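From: Mireille Chidiac
To: sim-manip list
Subject: Re: Notes from the Skamow open day?

> Could someone who went to the Skamow session in January post a summary?
> I was registered but had to drop out. I'm mainly after three things: what
> the door task looked like in their simulator, how the episodes are scored,
> and whether the handle contact model is any better than the one in the old
> Indwood release. We are deciding whether to port our own door set or wait
> for theirs. Slides would do if there are any.

There were no slides. The demonstration was run live from two workstations, with a short talk before it and questions afterward. What follows is from my notes, with two views from the robot's head camera in the simulated room. Corrections are welcome from others who attended.

1. Setup

The model is a two-armed mobile robot with a white body and a two-finger gripper on each arm. The task is door opening, in a single room with a tiled floor. The door stands in a brick wall, in a white frame, between a blue wall with a window and a green wall. Skamow said the strong wall colors were chosen for their own debugging: when an episode goes wrong, they can tell from any single view which way the base has turned.

The head camera is wide-angle and the distortion is left in. The policy is trained on the distorted view, and no rectified stream is recorded. Several people asked about this. The reasoning was that rectifying throws away the outer part of the view, where furniture first appears when the base is turning.

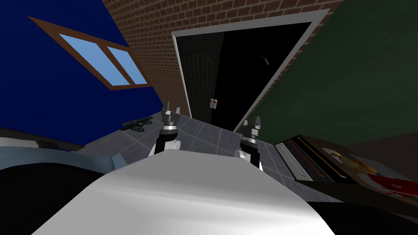

Door and handle are separate bodies. The door hangs on a hinge joint with friction and a small closing torque, and both values are resampled at every reset. The handle has its own joint with a return spring. The latch is a constraint that is released once the handle passes a threshold angle. It is not a contact latch. This answers part of your third question: finger contact on the handle is simulated properly, but bolt contact against the strike plate is not simulated at all. The old Indwood release did it the same way, so anyone who needs a door that fails to latch, or latches halfway, will still have to build it.

What has changed since Indwood is the finger contact. The pads are now modeled as compliant patches. In the old release a finger could hold a handle by one mesh vertex, and a policy would learn to exploit that. Skamow ran one of the old policies against the new contact model and it slid off the handle repeatedly. I thought this was the most useful part of the session.

2. Scoring

Each episode is scored in stages: base in position, gripper on handle, latch released, leaf past the target angle. The target is 40 degrees. Partial credit is logged but not included in the headline number, so an episode that releases the latch and then loses the door counts as a failure.

The evaluation set they reported has 2,810 episodes, of which 2,522 reached the target angle. That is just under 90 percent. I asked for the split by stage and was told it would come with the release. From the runs shown to us I would expect most of the losses to occur between grasp and latch, but that is an impression from a short session and should not be quoted.

A collision with furniture does not end an episode. It is logged with contact force and body name. I would prefer a hard limit — a policy that drags itself along a cabinet on the way to the door is of no use to us — but the log makes it possible to apply one afterward.

3. Observations and controls

The policy receives the head camera view, joint positions and gripper opening. It gets no door angle and no handle pose. Both arms are available in every episode, and the choice of arm is left to the policy.

The room also contains objects that play no part in the task. There is a small model cannon on the floor by the blue wall, and a dark piece of furniture on the right with a printed picture on it. These stay in the collision set. Someone from Majali asked whether they are moved between resets. They can be, but the positions were fixed for the demonstration.
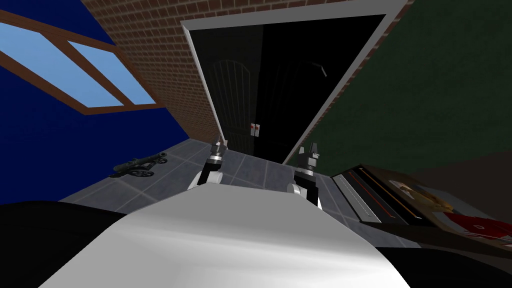

4. Availability

The room, the robot model and the scoring code are to be released together as part of Stundorari. The trained policy is not included. No date was given, and I would not plan around one. The scene files are said to load without conversion in the format most of us already use, although I have not tested that.

On porting or waiting: if your door set depends on latch behavior, port it, as you will get nothing from theirs on that point. If you mainly need handle grasping with varied hinge parameters, I would wait. The compliant pads alone would take us longer to reproduce than the rest of the scene.

I have fuller notes on the reset ranges for hinge friction and closing torque, copied from the screen by hand. I can send them off-list if you want them before the release.

Mireille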